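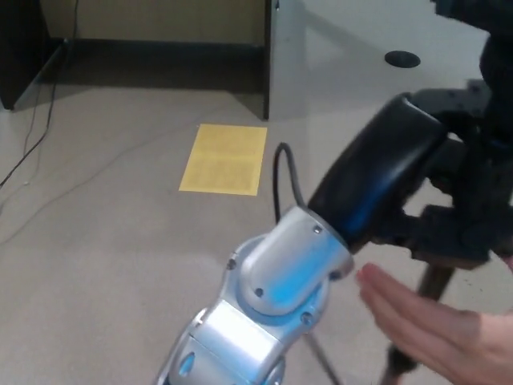

Chunhua Gu would like it known that the contact threshold ships too low, that she has said so since October, and that anyone whose arm stops when they sneeze near it should skip straight to step 4. We have left the default where it is. She has been given this paragraph.

5.3 Setting up contact response in Plinesard

Contact response decides what the controller does when a person touches the arm. Out of the box it does very little, very suddenly. Allow over 50 minutes the first time, most of which is step 3.

Before you start: the payload file must match the tool that is on the wrist today. The one from last month's tool will load without complaint and ruin your afternoon.

1. Open Plinesard and choose Control > Contact. If the tab is gray, you are still in Playback. Switch to Hold.

2. Enter the tool mass and center of gravity, then press Apply. Save does something else (see 5.7).

3. Run Baseline. The arm moves through 48 poses and records the joint torques at each. Keep hands, cables and opinions clear of it until the bar is full. If it quits with error 647, a cable is pulling on the wrist. Reroute it and run the whole thing again. There is no Resume button. We have asked.

4. Set Threshold to 7. Lower values make the arm jumpy. Higher values make it stubborn, and you will be the one pushing.

5. Choose a response: Stop, Yield or Log Only.

6. With speed limited to Slow, press lightly on the wrist housing with a flat hand and watch the Contact trace. A clean touch shows as one bump. A row of small ones means the filter is off.

CAUTION: Log Only does exactly what it says. The arm will write down that it hit you and carry on.

CAUTION: Contact response is not a safety function. Keep the emergency stop within reach, and test that first.

Note: Thresholds are stored per tool. Changing tools puts you back at the default, and back in agreement with Chunhua.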